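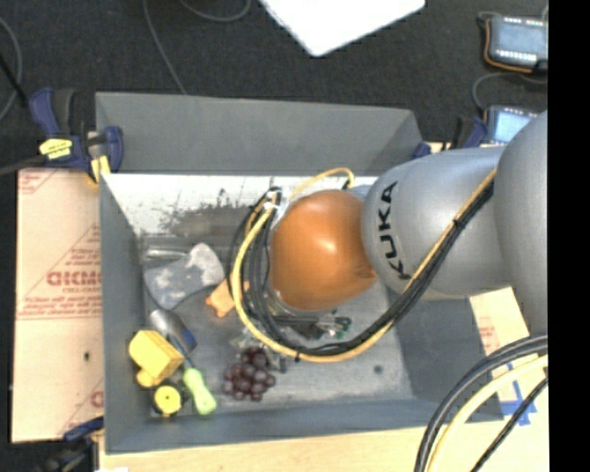 Grey bins go down a treat at Trilton's mixed bits sessions

The bin sorting sessions at the Trilton reuse workshop are back for August, and they have already got off to a lively start. If you have ever tipped out a kitchen drawer and wondered what half of it was for, you will feel very much at home!

The idea could hardly be simpler. People from Rolholm and the villages nearby drop off the odds and ends they can't put a name to, and these go into deep grey bins with sloping sides. Each bin gets a small handful of things and no more, so that every piece can be seen properly. It might be a short metal rod lying next to something curved and mottled, with a notched piece in light orange close by and a chunky yellow block down in the corner. Then comes the good bit, which is working out what on earth they are.

"I love a bin where nothing matches," says Chia-jung Shih, who set up the sessions and still runs most of them. "Put ten screws in front of people and they go quiet. Put in a rod, a yellow lump and something that looks like it came off a beach, and the whole table starts talking."

There is plenty to talk about. Last season the workshop logged 2,522 pieces, from door furniture and toy parts to tent fittings and a lovely set of curtain rings that went straight to a new home in Himau. Each one was given a short entry in the book: what it is made of, what it probably belonged to and whether it can be used again. Where the answer is still a mystery the entry simply says "unknown", and those pages are by far the best read. Regulars go back through them with a cup of tea and a pencil, and a fair few have been solved that way, including a bracket that had puzzled everyone since spring (it held up a bird table).

The bins themselves have come in for a bit of praise too. They were passed on by the Nikzad stores when the shelving there was changed, and they are scuffed and scratched from years of hard work. The plain grey is a real help, though. Bright things jump out at you, and even the dull ones show up well once they have been spread out a little. The tall sides keep round pieces from rolling off under the benches, where a good many used to end up.

This month's sessions start at 2 in the afternoon and there is room for 14 people at each. Children are welcome with an adult and often turn out to be the quickest at spotting toy parts. Entry is free, but there is a 50p charge for tea and squash.

Anyone bringing things along is asked to keep to one carrier bag. Small and solid is ideal - metal, wood and hard plastic are all fine - but please leave out batteries, glass and anything with a blade. Bags can be left at the side door in the morning, with a note of your name if you would like to hear what your pieces were.

A table of sorted finds will be out at the end of each session, and visitors can take home whatever they can use. Hooks and handles tend to go first. Chia-jung is also hoping to put together a wall of unknowns by the entrance, with a slip of paper under each one for guesses. Suggestions for the wall are being collected at the front desk now, and so are spare picture hooks to hang it all on.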